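Breakfast club moves to the Fumcombe hall

The Kombo Street breakfast club will run from the Fumcombe hall starting in March. The school kitchen is closed for new drains and the work is expected to last through the end of term. Doors open at 7:15 a.m., the same as now, and children will be walked over to school at 8:20.

Last term the club served 452 breakfasts, up from 177 in the fall. Most of the growth came from the lower grades. Toast is still what most children ask for, followed by oatmeal and eggs. Kanini Muriithi will keep running the kitchen, and Tumelo Baloyi is taking over the sign-in desk from Pacita Cruzado, who has moved to the after-school program.
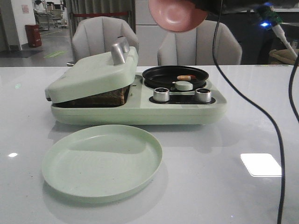
Do children who are already signed up need a new form?

Current sign-ups carry over to the hall. Families only need to fill in a form if a child has a new allergy or a different adult will be dropping them off.

Parking at Fumcombe is tight in the mornings. Please use the side entrance on the lane and keep the front spaces clear for the clinic — they are needed from 7:30. Bikes and scooters can be left under the covered walkway.

The cost stays at $3 per child per morning, paid weekly at the desk. Questions about fees should go to Chepkoech Mrema in the school office.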